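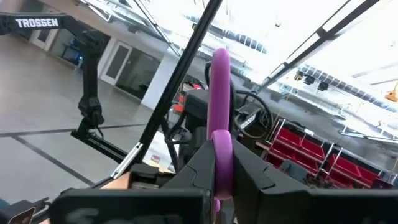 Purple handle, close up. My favorite color on the whole table!

Gesimdale Desk & Paper Forum > Setups and Supplies > One small table, one pencil case: what stays out?

marginalia_moose
Started 9 Sep 2018

Okay, I have been itching to post this. I finally have the shared homework and drawing table where I want it, and I'm so happy with it that I keep finding excuses to walk past. It's a plain light wooden table, and I've been working on one question for weeks: what gets to live on top, and what goes in the pencil case?

My rule so far is that anything you grab with your eyes still on the paper stays out. Scissors, eraser, stapler, whatever pencil is in use. Crayons and the slim writing tools go in the case. The lamp and the little shelf are permanent residents (I moved the lamp three times, more on that if anyone cares).

Purple scissors out on the wood, orange felt-tip and pink pencil side by side, lamp off to the right. That's about as bare as I can stand it and still get anything done.

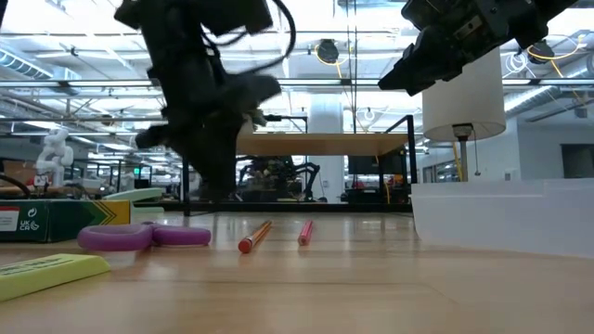

tapedrawer
Love the enthusiasm, but I'm going to disagree right off the bat. Scissors do not belong on the open table. They belong in a cup, points down, every time. I ran a craft table for years and loose scissors slide under paper, and then somebody leans an elbow on the pile. Get a heavy mug and be done with it.

paperclip_picnic
Mug people, always with the mugs! I had one and it was a graveyard. Thirteen pens in there and I used the same two every day. When things lie flat you see what you've got, and the dead markers get tossed.

tapedrawer
So toss the dead markers. That's a housekeeping problem, the mug is innocent.

quietgraphite
Can I ask about the case? I have been going back and forth between a hard plastic one and a zip pouch all summer. Hard cases crack at the hinge for me. The last one came from Rácz on the corner here in Worodard and it made it to October, which I thought was pretty poor.

marginalia_moose
Oh I have so much to say about the case. It's the hard kind with a purple lid, and the lid has rows of tiny raised dots or holes all over it. I can't stop running my thumb over them. The bottom is a clear tray with the faintest lilac in it, so you can look in from the side and see what's in there without unpacking.

I do baby the hinge a little. I open it all the way and lay the lid back flat on the table, and I never pick it up by the lid. My last one went the same way as yours, quietgraphite, and I'm pretty sure I did it by carrying it around like a briefcase. So fingers crossed.

As for what goes where, the crayon box sits on a slant across the middle, and the slim blue and white ones line up along the left side of the tray. I tried it with the crayons loose and it was a disaster, wax crumbs in every corner. Keep the crayon box! It takes up more room but it's worth every inch.

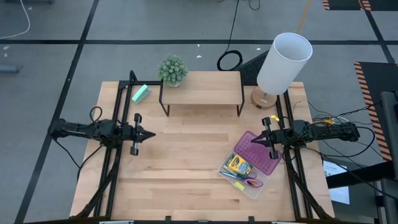 The shelf took longer to figure out than the case did. It's a small board on two thin black metal sides, and I had it over on the left for ages, where it ate all the elbow room. At the back in the middle it bothers no one. You get the space under it for free, and I like to keep that open for sliding a sketchbook in sideways. The plant on top is fake (please don't tell me about real ones, I have tried, they hate me). It's that dusty pale green that goes with everything.

Stapler is mint green and lives to the left of the shelf. Lamp is to the right, with a fat white drum shade on a round wooden base.

paperclip_picnic
The fake plant is the correct plant. No dirt on the drawings.

inchworm38
Lamp on the right though? If you're right handed, you're writing in your own shadow. Mine goes on the left and it made a huge difference for fine line stuff.

marginalia_moose
You know, I had it on the left first! That was move number one. The thing is that the table gets used from more than one side and by lefties too, so there's no spot that suits everybody. With a shade that wide the light comes out pretty soft anyway. I will try it again on the left for a week and report back, that's a fair point.

inchworm38
Please do. I'm a bore about lamps.

tapedrawer
Still waiting for an answer on the scissors.

marginalia_moose
Ha, okay. I hear you on the elbow thing and I'm not going to argue with someone who has run a craft table. For little kids I'd put them up. For this table I want them flat, near whatever box is being opened or cut up, handles toward whoever's working. Purple is a big help here, you can't lose purple handles on pale wood. Same reason I bought pink pencils. I used to have natural wood ones and they vanished on that tabletop!

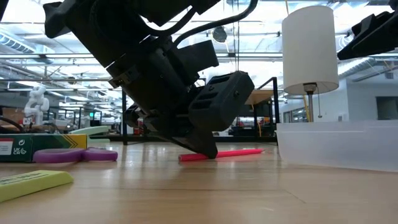 And a round pencil does roll, I'll give you that before you say it. If it bugs you, buy hex. Or lay it along a seam in the wood and it mostly stays put. I thought about one of those Werkby felt strips to stop things rolling, but I love the bare table too much to cover any of it.

quietgraphite
I have a Werkby strip. It collects eraser crumbs like you wouldn't believe. Skip it.

tapedrawer
I'm fine with handles toward the worker. Not fine with the rest. But I'm stealing the crayon box idea, ours have been loose in a tin since forever and the tin is disgusting.

paperclip_picnic
Progress! What about erasers, in or out?

marginalia_moose
Out, always out. An eraser in a case picks up every bit of crayon dust and then you smear it over a nice clean page. Mine sits up front at the left corner. If it's dirty, rub it on scrap paper first.

inchworm38
Agree on erasers. I cut mine in half so there's a clean edge for small stuff. I got a bag of 200 pencil-top ones once, terrible, they all went hard as rocks.

quietgraphite
Going to try the lid-flat-on-the-table thing with my next case. Does yours snap shut or just sort of press?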